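Robot teaching by demonstration

Teaching by demonstration is a way of giving a robot a task without writing out each motion in code. A person performs the task through the robot, the joint positions and camera views are recorded, and a control program is later trained on the recordings.

Two methods are common. In hand guiding, also called kinesthetic teaching, the operator holds the arm and moves it directly. In remote control, or teleoperation, the operator moves a separate controller - often a smaller copy of the arm - and the robot follows. Hand guiding needs less equipment, but the operator's hands tend to get into the camera views.

Household tasks such as clearing a table are often used for practice. Tape on the table lets the operator return a rack or tray to the same spot between recordings. In the Todley exercises, written by Nazma Khondokar, a beginner records 45 demonstrations of one task and 200 before adding a second.

Dish rack, plate and cups, with a red-orange arm at the table:

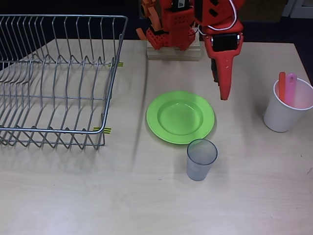
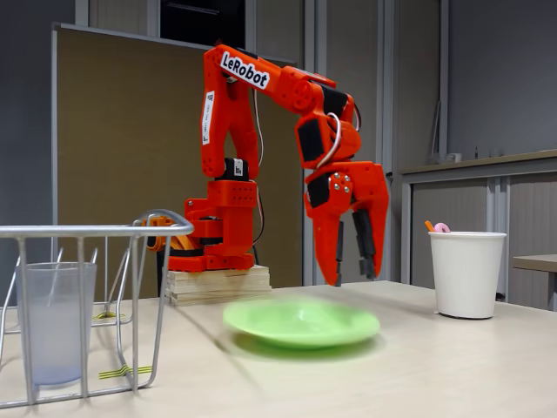
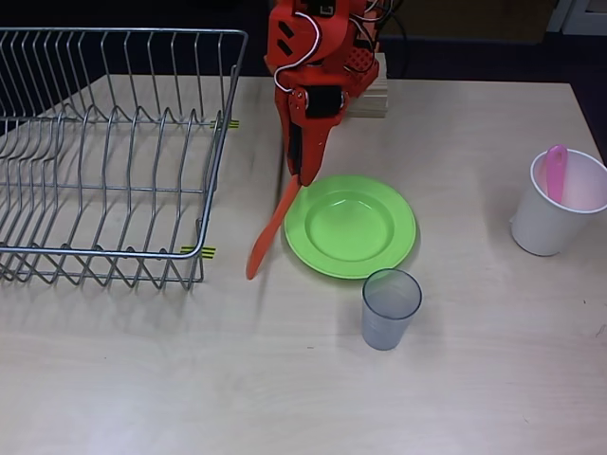
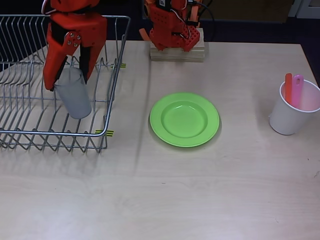

Recordings with long pauses or failed grasps are usually removed before training. Huguette Chevalier's Drimitz notes advise keeping a few in which the operator misses and then corrects, as a program trained only on clean runs may not recover from a small error. Sessions are kept short - operators get tired, and their motions become less even.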